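**Wanted: people who will keep a diary of the things they fail to throw away**

The Nolgate Household Study is looking for 60 people to keep a diary for 12 weeks, starting in January. You will be writing down what you keep, where you keep it, and what you told yourself at the time. We pay for this. Not lavishly, but in real money, and we also supply the pen.

## What we are up to

Most homes have a drawer. You know the one. It has batteries in it that may or may not be flat, a key to a door in a house you left years ago, the instructions for a toaster, and a takeaway menu from a place that is now a nail bar. We have spent two years reading what has been written on household clutter, and nearly all of it is about how to get rid of things. Very little asks how they get in there, who lets them stay, and what is said on the subject over dinner.

So we would like to ask. The study grew out of a small piece of work in Brellville, where 13 households let us look in their cupboards and were extremely decent about it. What struck us was how good people were at defending an object they had forgotten they owned until we picked it up. One household had four colanders and a reason for each. Another had kept every phone charger since the first one, labelled, in a biscuit tin, and could not find the one they needed while we were there.

We don't want to tidy you up. There will be no before and after, and we have no views on your loft that we intend to share with you.
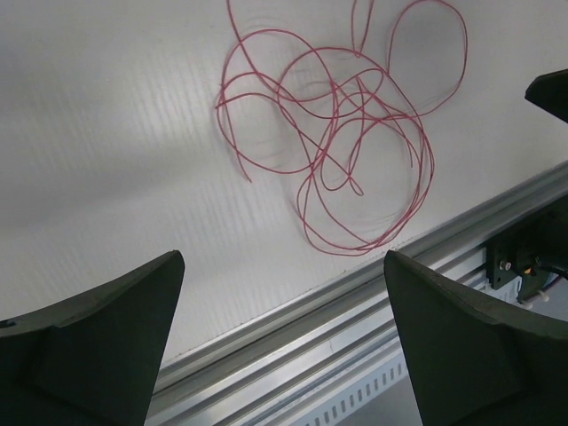
*Red wire, thin, purpose to be decided.*

## Who we are looking for

You need to be over 18 and living in Nolgate or Brellville, or within an easy bus ride of either. Renters, owners, lodgers and people back in their childhood bedroom are all welcome. We already have plenty of interest from retired couples with sheds, and while we are very fond of them, we would particularly like to hear from:

- people in shared houses, where there is often a shelf that belongs to no one
- people living alone
- parents with children under ten
- anyone who has moved house in the past year, or is about to
- people who think they own hardly anything

We are keen on that last group. If you believe your home is free of clutter, please apply. If somebody you live with believes otherwise, please both apply.

You do not need to be good at writing. Some of the best entries from the first round were six words long, and two of those words were rude. Spelling will not be marked. Diaries may be kept in any language our readers can manage, so tell us on the form what you'd like to use and we will say yes or no before you start.

We can't take people who work in house clearance, self-storage or the sale of plastic boxes with lids. This is nothing personal. You know too much.

## What you would be doing

**The diary.** Three entries a week, on any days you like, of whatever length you like. Each entry covers one thing you nearly threw out, or did throw out, or went and fetched back from the bin. We send a short list of prompts for weeks when nothing comes to mind. You can use the paper notebook or type your entries up and email them. Past experience suggests that those who choose the notebook will put it in the drawer, so we do send reminders.

**Two home visits.** One near the start, one at the end, each lasting up to an hour. Two of us will come. We will ask to see one storage place of your choosing – a drawer, a cupboard, the space under the stairs – and talk it through with you. We won't open anything you haven't opened first. Please don't tidy beforehand. We know you will, but we are required by our own sense of hope to ask.

**One group evening.** This is held upstairs at the Wonen, on the market square in Brellville, from 7pm. Everyone brings one object they can't identify and can't part with. The room then has a go at it. Last time a thing that had sat in a kitchen for years as "part of the boiler" was recognised by a stranger as the foot of a music stand. The owner took it home again anyway. There is soup, and there is a lift, although the lift has moods and we suggest the stairs if they are no trouble to you.

## What you get

- £900 if you complete the full 12 weeks, paid in three equal parts: after the first visit, at the halfway point and at the end
- bus fares to and from the group evening
- soup
- your diary back afterwards, if you want it, thereby adding one more thing to the house

If you drop out, you keep whatever has been paid up to then. We won't chase you for it or ask for a note. People get ill, get busy, get fed up with us. All three happened last time, once to the same person.

The payment may count as income, and if you receive benefits you should check what that means for you before signing up. We are happy to write a letter setting out the amounts and dates. We can't give advice on it, as we'd be making it up.

## What happens to what you tell us

Your name and address are kept apart from your diary, and only the people running the visits will have both. When we quote from entries we change the details that would give you away. We'll also send you any quotation we plan to use, so that you can say no. If your sister-in-law is likely to know you from the fondue set, do mention the fondue set.

We may ask to take photographs of objects. You can refuse every one of these and remain in the study. We do not photograph post, medicines, children, or anything with a password written on it, though you would be surprised how much of a kitchen noticeboard that rules out.

You can ask us to destroy your diary at any point up to the end of June. After that it will have been mixed in with all the others, and getting it out again would be like, well, a job for that drawer of yours.

The study is paid for by the Ciobanu Fund, which supports research into ordinary domestic life and has never, as far as we can tell, asked anyone for a shorter report. The Fund does not see the diaries. It sells nothing, and neither do we.

## How to apply

Pick up a form from the library in Nolgate or the front desk at the Wonen. It's two sides long. The first side asks the dull questions: where you live, who with, how long you've been there. The second has a single question on it, which is:

> What is the most useless thing in your home, and why is it still there?

Please answer this one properly. It is the part we read first. "My husband" has been done, many times, and will no longer get you to the front of the pile.

Hand the form back where you found it, in the box marked HOUSEHOLD STUDY. The one beside it is for lost gloves. Forms need to be in by noon on the last day of November. We'll write to everybody in December, including those we can't take, and first visits will be fixed for January at a time that suits you. Evenings are fine.

If there are more good forms than places we will choose for a mix of homes and ages, and after that we'll draw from a hat. The hat came out of a cupboard during the first round and its owner has asked us not to return it.

## A few things people have asked

**Can we apply as a couple?** Yes. You would keep separate diaries, be paid separately, and be asked not to read each other's. In the first round this rule lasted nine days in one house.

**Does a garage count?** Yes. So do sheds, lofts, car boots and your mother's spare room, if your things are in it and she agrees to our coming round.

**Does digital stuff count?** Not this time. We looked briefly at our own inboxes and decided that was another study, for braver people.

**Will you tell me if I have a problem?** No. If something on a visit made us worried for anyone's safety, we would talk to you about it there and then. Otherwise we have seen the colanders, and you are fine.

**I lost the form.** It's in the drawer. Failing that, both desks have spares.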